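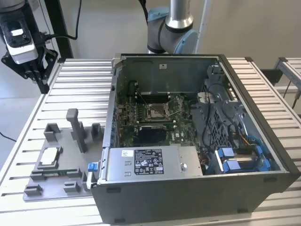
How much should a small refurb shop set aside for a robot cell on top of the price of the arms?
asked by Tineke Goossens

Wouter Brouwer
Plan on at least the price of the arms again, and don't sign anything until the fixtures, grippers, mounting frame, wiring and setup hours are each on their own line. Sellers like to quote the arm because the arm is the part with a list price. Everything else gets called "integration" and turns up later as a lump. We had a quote from Postma for a two-arm bench and the word "integration" covered 16 days of somebody's time, with no list of what would be working at the end of it.

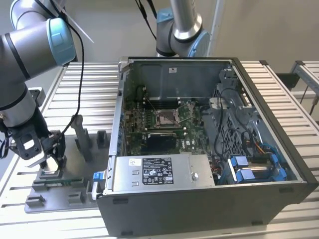 Then there's the variety problem. A refurb shop doesn't get one model of desktop, it gets whatever came in on the pallet. Ask how long a changeover to a different case takes, who does it, and what they charge. If the reply is "it's just software," ask them to put that in the contract. I also wouldn't believe any payback figure that assumes the thing runs 24 hours a day. Who is loading the towers at 3 a.m.?

Kristof Meijer
we looked at this in December and dropped it. a person with a screwdriver is still cheaper at our volume. get a second bench and a decent chair

Saulius Lapiņa
Wouter is right about the fixtures. I'd go further and say the fixture budget never closes. Part holders get redrawn every time someone decides a chip should sit at a different angle, so keep money back for reprints and for the hours of whoever does the drawing. Count spare fingers and cables as a running cost too.
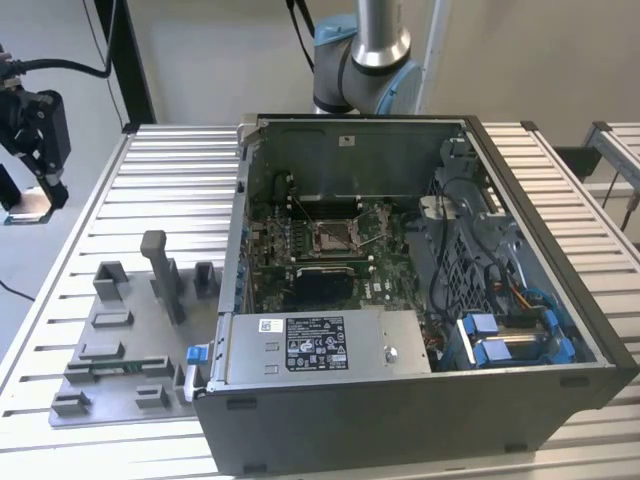 The other line people skip is broken stock. CPU sockets are a bad place to learn on, and bent pins on a board you meant to sell come out of your pocket. Buy scrap towers of the same model for the setup phase and write them off from day one. When I priced it for the Cestelcombe site I put in over 211 hours of technician time for the first year, and my boss thought I was padding. I still think it was low.

Make the vendor do the hardest step on your own machines before you pay a deposit. Tementon offered me a video. I asked for a visit.
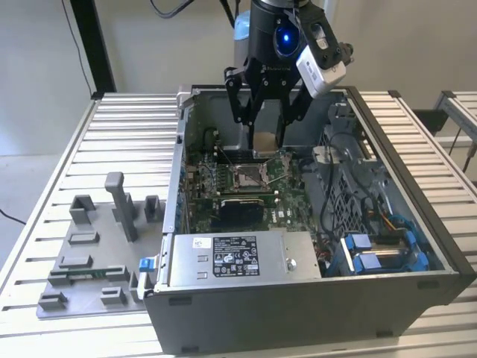
Small square part held in the gripper above the open CPU socket.

If they'll only demo unplugging a cable or lifting a side panel, price the job as if that's all you're getting.

Tineke Goossens
Thanks all. The quote I have is 5 lines long and one of them is "misc." Sending it back.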